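We use cookies to keep you signed in to the course site. By continuing you agree to this. Accept | Settings

Buying Automation, Unit 4: Reviewing the Prokeo teardown kit

Hi all, these are my notes from the session, cleaned up a bit and with the parts I skipped put back in. Please read them before you start your own review write-up, which is due in November.

So, the product. Prokeo is a bench kit sold by Pilimton, and the pitch is that it takes memory, drives and other parts out of old desktop computers so the good pieces can be resold and the rest sorted for scrap. You get an arm, a gripper with a camera on it, a table, and a fixture plate you can have printed to suit your own jobs. There's also a service version, where Van Loon (the reseller) sets the thing up at your place and teaches it the models you see most. I like the kit more than I expected to, and I have gripes, and you're getting both.

Start with the job itself, before you even look at the brochure. An old office PC is a mean test for a gripper! The parts you want sit low down, with metal and cables in the way, and no two cases have the cables lying the same. A person reaches in and nudges a wire aside without thinking about it. A machine has to see the wire, decide it matters, and move it or go around it. When a seller tells you "it handles desktops," your next question is which ones, and who put the cables where they were in the demo. 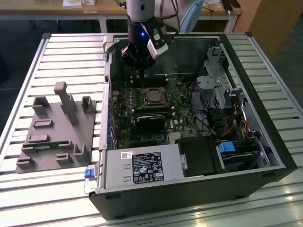 Fig. 1. Gripper reaching into an open Dell tower, close to the memory slots. Fixture plate at left.

Look at how the tower is lying on its side with the panel already off. Pilimton's quote covers the work after that point, so if you plan to run this kit, somebody on your staff is opening cases. Put that labor in your costs. I've read a lot of student reviews that leave it out and then the savings look amazing.

The camera rides on the wrist, and I go back and forth on this. The good side is that it gets close to the work and you don't have to build a big stand over the table. The bad side is that the camera goes where the gripper goes, so when you're deep in a case you may be staring at a bracket. Ask whether you can add a second, fixed one. With Prokeo you can, but it's an extra, and the basic price sheet doesn't mention it.

Now the fixture plate, my favorite thing to argue about. It's 3D-printed, with posts and blocks and slots on it, and the idea is that a part can be set down somewhere known and picked up again the same way each time. Cheap to change, quick to reprint. But plastic wears, so ask what a replacement costs and whether they'll hand over the print files. (Van Loon told me yes to the files. Get it in writing.)

What I'd want from a trial, if it were my money:

- Bring your own machines, at least 3 different models, including an ugly one.
- Time the whole job, from case on the table to case off it.
- Write down every time a person steps in, even for two seconds.
- Check the memory afterward. A stick that comes out with a cracked edge is scrap.

That third one is where sellers get slippery. Our class sample log has 344 pick attempts in it, and I want you to go through it and mark which ones you'd call a success. You won't agree with each other, and I want to hear those arguments in class. Does a pick count if the gripper lets go early and tries again? I say yes, but as a separate column.

For comparison, have a look at Wutumell as well. It's a simpler package, no service plan, and you do the teaching yourself. The manual is better than Prokeo's by a mile. The support is an email address. If your imaginary client has a technician with spare hours, it could be the smarter buy, and if they don't, please don't recommend it just for the lower price.

For your write-up: 2 pages, plain words, one clear recommendation. Put the costs in a table and say where each number came from. If the seller gave you the number, say so. Bring a printed copy, because we'll be swapping and marking each other's, and I'm collecting the marked ones at the end.

Shares: 4 | Comments: 2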